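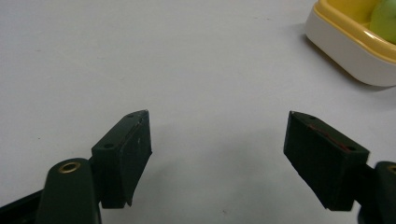
冰箱里放一片乙烯吸附片，水果真能多放几个星期吗？

看放的是什么、冰箱几度、盒子多久开一次；普通家用冰箱里，温度和水分的影响通常比那一片东西大得多。

---

## 【讨论】58块一盒的保鲜片，有没有人认真比过？

**半颗白菜** · 楼主

先说立场，我不信，但我愿意被说服。

上个月家里人买了一盒 Brinivetti 的吸附片，58块，盒子上写“延长新鲜”，没写延长多少，也没写跟什么比。撕开背胶往果蔬抽屉里一贴，说明书让六周换一次。我问她贴了以后有什么变化，她说“感觉香菜没那么快烂了”。可是那个礼拜香菜本来就是早上买晚上吃，根本没机会烂。

我搜了一圈，中文评价大致分两种，一种是“贴上了，期待效果，五星”，另一种是“智商税”，都没有下文。我想问的很具体：

- 有没有人同一批东西分两份，一份有片一份没有，放在同样的位置比过？
- 里面到底是什么，变色以后是不是就没用了？
- 如果只对某几样有用，是哪几样？

别贴商品页，商品页我看过了。那张左边黄叶子右边绿叶子的对比图，左边的菜连保鲜袋都没套。

---

**老砂锅**

先答第二个。市面上常见的几种，一种是高锰酸钾负载在多孔颗粒上，能把乙烯氧化掉，新的时候是紫的，用完变褐；一种是活性炭或者沸石，靠吸附；还有一种成分写得含含糊糊，“天然矿物”“植物精华”，我建议直接跳过。

高锰酸钾这一类在冷库和运输里是正经用的东西，原理站得住。问题在于冷库是密闭的、满的、温度控得死死的，你家抽屉一天拉开好几次，旁边还有半个洋葱。原理成立和你买的这一片有用，中间差着好几步。

---

**Mimi在阳台**

我是用过觉得有用的那一边，先挨打。

我家买的是 Doren 的小包，不是贴片。猕猴桃跟苹果以前放一块儿，没几天猕猴桃全软了，放了小包之后能慢慢吃到下个周末。我没做对照，可是我吃了这么多年猕猴桃，软没软我还是知道的吧？而且西兰花也没那么快发黄。

---

**半颗白菜** · 楼主

@Mimi在阳台 不打你，但想问几句：猕猴桃是同一家买的吗？买回来的硬度差不多吗？放小包之前和之后，是同一个季节吗？

我不是抬杠。猕猴桃批次差别很大，有的买回来就是催过的，有的硬得能砸核桃。你换了个摊位，结果可能就全变了，跟小包没关系。

---

**Mimi在阳台**

之前是超市的，后来是小区门口那家。好吧，摊位确实换了。

不过西兰花一直是超市的，这个你怎么说？

---

**老砂锅**

西兰花倒是值得认真说。它对乙烯很敏感，花球发黄跟这个有关系，所以要是真有哪样能看出区别，西兰花排前面。但它更怕热。常温放和冰箱放，那个差距不需要任何人做实验。

@Mimi在阳台 你买小包前后，冰箱有没有调过？

---

**Mimi在阳台**

……六月的时候调低过一次，因为牛奶老是酸。

我现在有点怀疑自己了，你们这个论坛真讨厌（褒义）。

---

**铁皮饼干盒**

我插一句反对意见。你们这么问下去，什么都能问没了。普通人过日子又不写论文，58块管六周，一个月也就一顿外卖的钱，少扔几个牛油果就回来了。为什么一定要证明？

---

**半颗白菜** · 楼主

@铁皮饼干盒 “少扔几个牛油果”这句就是需要证明的那一句。如果没少扔，那就是多扔了58块。

而且它不是买一次的事，六周一换，一年下来是一串。我家还有贴过除味的、垫过保鲜垫的、吊过一个小木炭包的，每样都“也不贵”。

---

**铁皮饼干盒**

行，你这么算我没话说。但我还是觉得有些东西图个心安，图心安也是花钱的正当理由。

---

**老砂锅**

图心安没问题，那包装上就写“图心安”，别写延长新鲜。

---

**水缸边的猫**

有人提到 Flora Mowat 那篇长文没有？她写家庭食物浪费的，前阵子那篇讲果蔬储存，意思是多数人家扔掉的菜，坏在“忘了有这样东西”，跟成熟快慢关系不大。我读完去看自己家冰箱，最里面有一把小葱，已经说不清是什么时候的了。

她的建议也没什么新鲜的：先吃的放在眼睛高度，叶菜擦干再装袋，番茄别急着进冰箱。我照着做了一阵子，确实少扔。当然我也没有对照，楼主不要追过来。

---

**半颗白菜** · 楼主

我追过来了。

“我照着做了一阵子确实少扔”跟“我贴了片确实少烂”，是同一种句子。你刚看完一篇讲浪费的文章，那阵子当然会多看几眼冰箱。过俩月再看，可能又有一把小葱。

不过她这个方法有一点比贴片强，就是不要钱，错了也不亏。

---

**水缸边的猫**

有道理，我承认。今晚去看看有没有新的小葱。

---

**Archie Moffat**

各位好，我中文打字慢，请多包涵。我以前在水果批发做过收货，说一点现场的看法。

第一，有呼吸高峰的和没有的要分开。苹果、梨、香蕉、猕猴桃、牛油果、芒果、番茄，摘下来还会继续熟，自己也放乙烯。葡萄、草莓、樱桃、柑橘没有这样的后熟过程，它们坏主要是长霉、失水、碰伤。你给草莓放吸附片，霉菌不会在乎。

第二，自己放乙烯很厉害的东西，你在旁边放一小片，它放得比你吸得快。苹果和香蕉堆在一起，最便宜的办法是把它们分开。

第三，已经软下去的水果，什么片也不能让它变硬。我见过有人把熟透的芒果放进去，然后写差评。这个差评对厂家不公平。

---

**老砂锅**

第三点我也见过，哈哈。

第一点请大家抄下来。我看到 Moya 的广告图上摆了一大碗草莓，主打的就是草莓“多鲜几天”。草莓要多鲜几天，靠的是别洗、别压、垫张纸、放冷一点、烂的那颗赶紧拿走。

---

**Mimi在阳台**

草莓用醋水泡一下呢？我刷到很多。

---

**老砂锅**

泡完冲净、彻底晾干，表面霉菌可能少一点，我听过说有效的，也听过泡完第二天一包水的。麻烦在“彻底晾干”这四个字，大部分人做不到，包括我。湿着放进盒子比不洗还糟。我现在的做法就是吃多少洗多少。

---

**夜班馒头**

楼主光问不做？不如你自己比一次，你那么会挑毛病，方案肯定严谨。

---

**半颗白菜** · 楼主

已经在做了，做完了回来贴。先把办法写下来，大家可以先挑毛病，免得我做完了再说方法不对：

1. 西兰花，同一家同一批买的，每一颗都一掰为二，一半进有片的盒，一半进没片的盒。
2. 两个盒子一模一样，都垫一张厨房纸，都盖盖子，并排放在冰箱同一层，每天早上左右对调。
3. 两个盒子每天都只打开一次，时间一样长。
4. 每天由家里另一个人打分，她不知道哪个盒子有片。片用纱布包着，没片的那个盒里也放一个纱布包，里面塞的是棉花。
5. 分数只记“还想吃”“凑合吃”“不吃了”。

香蕉我也想做，但是香蕉进冰箱皮会发黑，看不出来，就算了。

---

**夜班馒头**

第四条服气。你家里人同意了吗。

---

**半颗白菜** · 楼主

她的条件是做完以后西兰花由我吃掉，包括“凑合吃”的那些。

---

**老砂锅**

方法上有一个问题：你把片放在小盒子里，空间比抽屉小得多，对片是有利的。万一有效，也只能说在小盒子里有效，不能推到贴抽屉里。

---

**Archie Moffat**

同意。另外请把西兰花切口朝同一个方向。切口失水快，而且受伤的组织会放更多乙烯。两边都切了，所以还算公平，只是比整颗坏得快。

---

**半颗白菜** · 楼主

两条都收了。小盒子这点我本来就想给它一个占便宜的机会，如果占了便宜还看不出差别，那抽屉就不用试了。

---
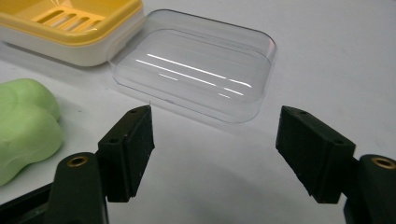
**Kutley 家庭厨房兴趣社 · 果蔬储存小组**

（版务：上面的帖子从杂谈区移过来，和小组原来的“保鲜片”旧帖合并。广告链接已删，请别再发优惠码。）

---

**半颗白菜** · 楼主

回来交作业。

结果是：前几天两边打分一样。再往后，没片那盒的花球边上先泛黄，有片那盒晚了一天才被打成“凑合吃”。等到“不吃了”，两边是同一天，原因也一样，切口发黏、有味儿。

也就是说，颜色上有一点差别，吃的时间没多出来。对我来说，决定扔不扔的是发黏那一下，跟黄不黄没多大关系。

我不会拿这个结果去说它一定没用。就做了一轮，只有西兰花，只有一个打分的人，而且她到后来说两盒她都不想闻了。

---

**Mimi在阳台**

所以还是有一点用的！晚了一天黄！

---

**半颗白菜** · 楼主

晚一天黄，前提是装在小盒子里，每天只开一次，片是刚拆的。你家抽屉能满足哪条？

---

**Mimi在阳台**

一条都不满足。但是我可以把西兰花装盒子里啊。

---

**老砂锅**

可以，那花一天的黄色值不值那个价钱，你自己定。我的看法是单人份买菜的人基本用不上，两三天就吃完了。一次买一大堆、住得离菜场远的，也许能用上一点，也只限于敏感的那几样。

---

**酸角**

潜水很久，冒个泡反对楼主一下。你的终点选的是“不吃了”，终点由细菌和切口决定，跟乙烯本来就没什么关系。你拿一个防乙烯的东西去考防腐，考砸了怪它，这不太讲理。应该用整颗的、没切过的。

---

**半颗白菜** · 楼主

这条批评我认。切成两半是为了控制批次差别，代价就是切口把后面都带跑了。

不过盒子上写的是“延长新鲜”，没写“延缓变黄”。它自己把考试范围写那么大的。

---

**酸角**

那是文案的问题，我批评的是实验。两件事。

---

**半颗白菜** · 楼主

对，两件事。下一轮用整颗的。

---

**铁皮饼干盒**

我来补一个数据，虽然你们会嫌弃。我在网店看那款 Brinivetti，评价4,000条，我往下翻了半天，大部分是刚收到货写的。“包装精美”“客服热情”“还没用，应该不错”。追评很少。

我本来是替它说话的，翻完有点泄气。

---

**夜班馒头**

“还没用，应该不错”可以当本版签名。

---

**老砂锅**

好评看追评，这个对所有消耗品都适用。另外留意一下送小礼物换评价的，同一个句式反复出现的那种。

---

**水缸边的猫**

更新：有新的小葱。楼主赢了。

不过我换了个办法，小葱买回来当天就切了冻上，现在炒饭直接抓一把。要真说省，冷冻比什么片都狠。香气差点，炒和煮没问题，凉拌不行。

---

**Mimi在阳台**

姜也可以冻，冻着擦成末还更细。香菜冻了就是一坨，别试。

---

**酸角**

香菜立起来插杯子里，杯底一点水，上面松松罩个袋子，放冰箱门那边。这个我做了很多年，水要常换，不换的话根先烂。

---

**半颗白菜** · 楼主

“很多年”也不是对照……算了，香菜这条我自己家也是这么放的，不追了。

---

**Archie Moffat**

关于温度，我想多说几句，因为很多朋友问片，很少有人问温度。

冰箱面板上的数字是设定，跟抽屉里的实际温度常常不一样。买一支最普通的冰箱温度计，放在抽屉里过一夜再看。塞得太满、后面的出风口被挡住，里面会一边冷一边热。有人家里的黄瓜靠后壁那一头冻成透明的，靠门那头已经发软。

另外不是所有东西都喜欢冷。黄瓜、茄子、青椒、没熟的芒果、香蕉，太冷会受伤，拿出来以后坏得更快。叶菜、西兰花、苹果、葡萄喜欢冷一些。家里只有一个冰箱，做不到每样都满意，茄子那些就少买一点，早一点吃。

---

**老砂锅**

黄瓜那个我家一模一样，一直以为是买到了坏瓜。

---

**铁皮饼干盒**

那湿度旋钮呢？我家抽屉上有个滑块，一头画叶子一头画苹果，我从来没拨过。

---

**Archie Moffat**

那个滑块一般就是开关一个小通气口。叶子那边关着，留住水分，适合叶菜。苹果那边开着，让水汽和乙烯散出去一些，适合会放乙烯的水果。效果有多大要看冰箱，有些做得很松，拨哪边都差不多。不过它不要钱。

---

**半颗白菜** · 楼主

等一下，这里有个好玩的地方。如果我把滑块拨到通气那边，乙烯本来就散出去一些，那贴片还吸什么？如果拨到密封那边放叶菜，我又没往里放苹果，乙烯本来就少。

我越想越觉得，需要它的场合是“把苹果和叶菜关在同一个密封抽屉里”，而正确做法是别这么放。

---

**酸角**

有的冰箱就一个抽屉，租房的小冰箱，苹果和菜只能挤一块儿。你不能拿自己家的条件说别人不需要。

---

**半颗白菜** · 楼主

那苹果装个袋子扎上口呢？

---

**酸角**

扎紧了苹果自己闷着，熟得快一点，可是别的菜受影响小了。这样行，我退一步。不过我还是觉得你从头到尾都在找它没用的理由。

---

**半颗白菜** · 楼主

第一句就说了我不信。

---

**夜班馒头**

有没有人知道那种插电的，Moya 出的那个，放在冰箱里嗡嗡响，说能分解乙烯加杀菌加除味。我妈想买。

---

**老砂锅**

页面上写没写它放不放臭氧？要是放，先看有没有浓度和安全说明，没有就别放进天天要开门凑上去闻的地方。臭氧确实能氧化乙烯，可对叶菜也可能有伤，对人的气道也不好。一样东西号称什么都管，我会先怀疑一遍。

---

**夜班馒头**

页面写的是“活性离子技术”，别的没有。

---

**老砂锅**

那就问客服要检测报告，问清楚是在多大的箱子里测的。

---

**夜班馒头**

问了。客服回：“亲，效果因人而异哦。”

---

**铁皮饼干盒**

水果坏不坏怎么因人而异啊。

---

**半颗白菜** · 楼主

截图发给你妈。

---

**夜班馒头**

发了，她说那就买个便宜点的。

---

**安静的漏勺**

新人报到，问个基础的。Doren 的小包我家有孩子，里面的颗粒能碰吗？小包边上有点破了。

---

**老砂锅**

先看包装背面是不是高锰酸钾。是的话破了就扔，别倒水槽里玩，别让孩子抓，沾手会染成褐色，对皮肤和眼睛都有刺激，更不能吃。颗粒沾到菜上，那份菜我会直接不要。误食就带着包装去看医生，别在论坛上问。

---

**安静的漏勺**

看了，是。已经扔了。谢谢。

---

**Mimi在阳台**

啊这个倒是我没想过的，我家小包就直接搁在菜上面。我也去检查一下。

---

**Mimi在阳台**

检查完了，没破，但是颗粒全是褐色的，大概早就没用了，然后我还一直觉得它很有用。

---

**半颗白菜** · 楼主

这条我建议置顶。

---

**Mimi在阳台**

你不要太得意。

---

**酸角**

也说明一件事，它没有个让人看得见的提醒。要是包装做成透明的，颜色一变就知道该换，起码不会放到失效还在那儿放着。这算产品的缺点，不算原理的缺点。

---

**水缸边的猫**

小组月底是不是要整理一份东西发出去？之前说每户发一页纸，贴冰箱上那种。

---

**老砂锅**

是，打算印大约50份。我先列个草稿，大家改：

- 香蕉、苹果、熟的猕猴桃跟叶菜、西兰花分开放
- 叶菜擦干，袋里垫纸，纸湿了换
- 草莓、葡萄吃之前再洗
- 番茄没熟放外面，熟了吃不完再进冰箱
- 茄子、黄瓜不要贴着后壁
- 抽屉里放支温度计过一夜
- 吸附片：想用的话装在小盒里，看好成分，变色就换，草莓不用放

---

**铁皮饼干盒**

最后一条太客气了，按楼主的脾气应该写“别买”。

---

**半颗白菜** · 楼主

我不同意写“别买”。我只做了一轮，还被酸角挑出毛病来了。写“别买”跟商品页写“延长新鲜”一样，都是没做够就下结论。照老砂锅的写法就行，加一句“先把前面几条做了再考虑”。

---

**酸角**

这句我支持，少见地支持你。

---

**Archie Moffat**

草稿里请加土豆和洋葱不要放在一起，也不要进冰箱。很多人家里有这个问题。土豆要避光。发绿、发芽多的不要吃。

---

**老砂锅**

加了。还有没有？没有我今晚排版。

---

**Mimi在阳台**

能不能加香菜插杯子？

---

**老砂锅**

纸就一页，香菜给你挤一行小字。

---

**半颗白菜** · 楼主

第二轮整颗西兰花已经买好了，两颗挑得尽量像，可毕竟不是同一颗，批次的问题又回来了。为了这个我打算多做几轮，每轮换一下哪颗进有片的盒，用抛硬币决定。

打分的人提出要加一条，每轮之间必须隔一个礼拜不吃西兰花。我答应了。

---

**酸角**

硬币谁抛？

---

**半颗白菜** · 楼主

她抛，抛完写在纸上封起来，片也由她放，我来打分，这轮换我不知道。做完再拆。有结果了在这个帖里更新，别开新帖。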